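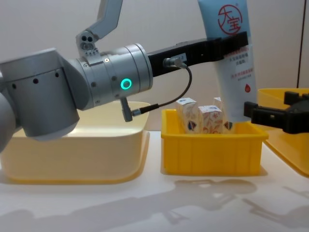
Agarre del tubo sobre la caja amarilla, con el brazo izquierdo del puesto de Aststead.

Ordenar por tamaño del error: primeros resultados del grupo de manipulación

En el boletín de noviembre contamos que el grupo de manipulación de Aststead quería cambiar la manera de elegir las demostraciones con las que entrena sus políticas. Ahora hay resultados, todavía provisionales, y Tamsin Harawira me pidió resumirlos para los lectores que no trabajan en el laboratorio.

La tarea es sencilla de explicar y bastante difícil de aprender: llevar objetos de formas diferentes a una caja donde ya hay otros objetos de pie. Un tubo blando es un caso incómodo. Se deforma cuando los dedos cierran, y el ángulo con que cuelga depende mucho de la altura del agarre. Si la caja ya contiene cajitas de cartón, queda poco espacio libre, y un error de pocos milímetros termina en un contacto con el borde o con una solapa.

Hasta ahora el grupo entrenaba con todas las demostraciones disponibles, que son 1,704, grabadas por teleoperación. El método nuevo, que internamente se llama Kereama, empieza con una parte pequeña del conjunto, 150 demostraciones escogidas al azar. Con ellas se entrena una primera política, y después se le pide predecir las acciones de todas las demostraciones restantes. Las que la política predice peor se ponen al principio de la lista. De esta lista se toman las primeras, hasta completar 600 en total, y se entrena de nuevo desde cero.

El problema evidente de este procedimiento es que una demostración mala también se predice mal. Un operador que duda, que abre la pinza dos veces o que toca la mesa produce un error grande, y no queremos que el robot aprenda eso. Por este motivo Keith Kingi añadió un filtro antes de ordenar: se comparan las trayectorias con sus vecinas más próximas y se descartan las que no se parecen a ninguna. El filtro quitó 55 demostraciones. Corey Ruawai las revisó en vídeo y opina que la mayoría estaban bien descartadas, aunque encontró algunas correctas y poco frecuentes que le habría gustado conservar.

Con las demostraciones elegidas así, la política coloca los objetos rígidos igual de bien que la entrenada con el conjunto completo. Con los tubos el resultado es mejor, sobre todo en la última fase del movimiento, cuando la mano baja entre objetos vecinos. Con las bolsas flexibles no se observa ninguna diferencia clara, y en este punto hay desacuerdo dentro del grupo – Keith piensa que faltan datos, Tamsin piensa que falta información de fuerza en los dedos.

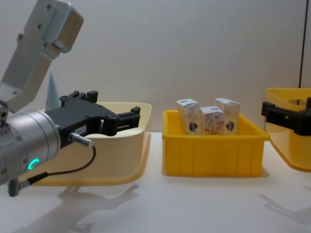
Pinza izquierda abierta junto a la bandeja de color crema; en la caja amarilla, tres cajitas de cartón.

Un detalle que merece mención es el error en las posiciones con la pinza abierta. Esperábamos que la política se equivocara más durante el transporte, pero los errores más grandes aparecen en la aproximación, antes de cerrar los dedos. Clem Bright lo explica por la libertad que tiene el operador en ese momento: se puede llegar al mismo agarre por muchos caminos, y cada persona prefiere el suyo. Su propuesta es medir el error solamente en los últimos pasos antes del contacto. La prueba ya está programada en Rivik, nuestro gestor de experimentos, y ocupará las máquinas de cálculo durante las noches.

Queda pendiente también repetir todo con el segundo conjunto de datos, Grirnach, que fue grabado con otros operadores y con otra altura de mesa. Sin esta repetición no queremos afirmar que el método sirve fuera de nuestro puesto.

Quien desee leer el informe interno puede pedirlo a Keegan Te Moana. La versión actual tiene fecha 2022-07-27 e incluye las curvas de error por fase y la lista de demostraciones descartadas.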